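How to Build a Simple Tube Arch on a Baseplate

A tube arch is a good first step into marble runs and slide builds with large bricks. It uses few parts, it goes together in a few minutes, and a child of three or four can do most of it with an adult nearby. The arch can be used later as a tunnel, a gate or the top bend of a longer run.

What you need

One large-stud baseplate, roughly square. Gray is easiest to work on if your tubes are a bright color.
Two curved tube sections of the same size.
One brick with eight studs, two rows of four.
A few spare bricks of the same height for later changes.
A flat, hard table.

Tubes from different sets do not always fit each other. We tried the Plinero curves with an older Arboleda set and the joint came apart under light pressure. If you buy secondhand, push two sections together before you pay. The Funasitz mixed tub has 100 pieces and includes enough curves for this build. The bigger Birkwood tub has 423, but most of those are plain bricks.

Step 1. Clear the table

Give yourself space on all sides of the plate. Wipe the table first. Crumbs under a baseplate make it rock, and a rocking plate will loosen the joint in the middle of the arch.

Step 2. Join the two curves

Do this in your hands, before anything goes on the plate. Push the two sections together and twist slightly until the seam closes. Hold the arch by one end. If the other end droops, take it apart and try again.

Step 3. Place the first brick

Press the eight-stud brick down near a corner of the plate. Push on both ends of the brick so that all of it is seated.

Step 4. Set the arch

Bring one end of the arch to the brick and let the other end come around toward the opposite side of the plate. Leave the studs inside the curve open for now.

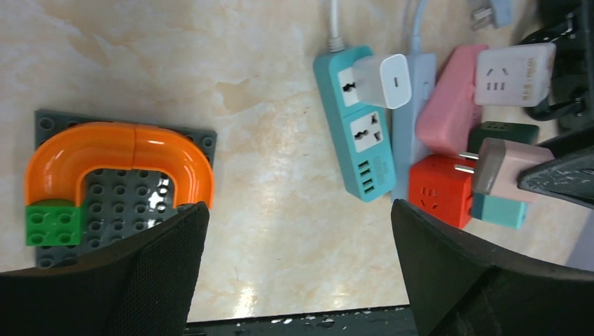 Orange arch on a gray baseplate, with the green eight-stud brick at the lower left end.

Step 5. Check the fit

Tap the middle of the arch with one finger. It should not shift. If it does, the usual cause is the seam between the curves, so go back to Step 2. If the seam is tight, move the brick over by one stud and set the arch again.

Step 6. Add to it

Put a low wall of bricks inside the curve, or raise the starting brick by stacking another one under it. Raise both ends by the same amount if you want the arch to stay level. Nearly 9 inches of clear table past the open end is enough for a short straight run.

Taking it apart

Remove the arch first, holding it close to the brick. Pulling from the middle will split the seam and can send one half off the table. Wash the tubes in warm, soapy water and let them dry standing on end.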